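From: Oksana Hrynyshyn
To: skidari-render
Date: Aug 21, 2019
Subject: Re: Banding on matte surfaces

Teun Cuypers wrote:
> Flat browns still band at 16 samples.
> Is it the sampler or the output depth?

Output depth. I went up to 200 samples and the steps stayed put – dithering before the 8-bit write should clear them.

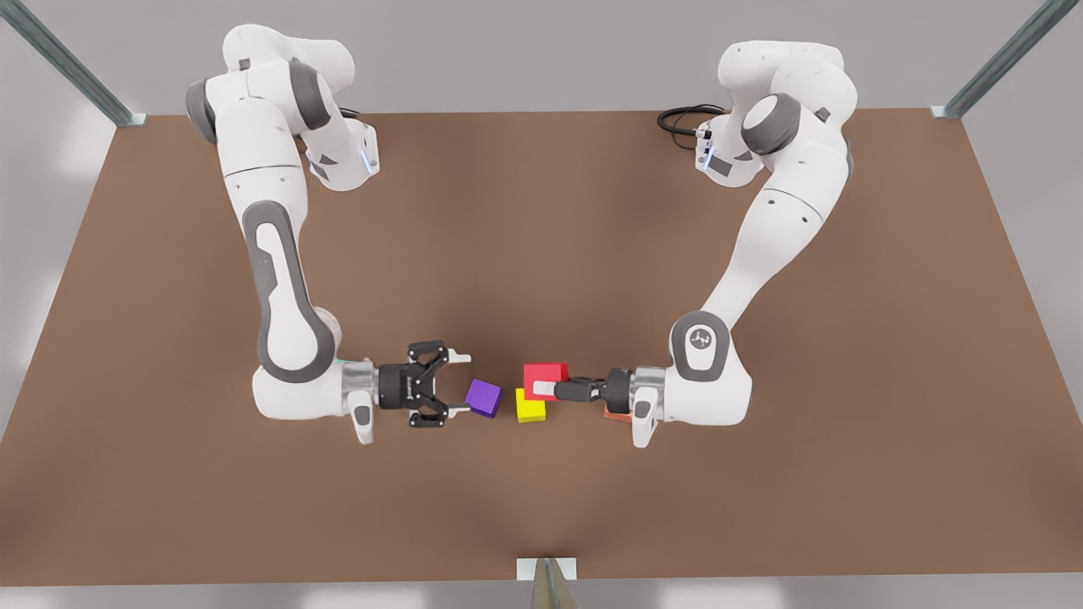

Matte brown tabletop, pale grey background.

Priya, can the dither patch go in before the January release?

Oksana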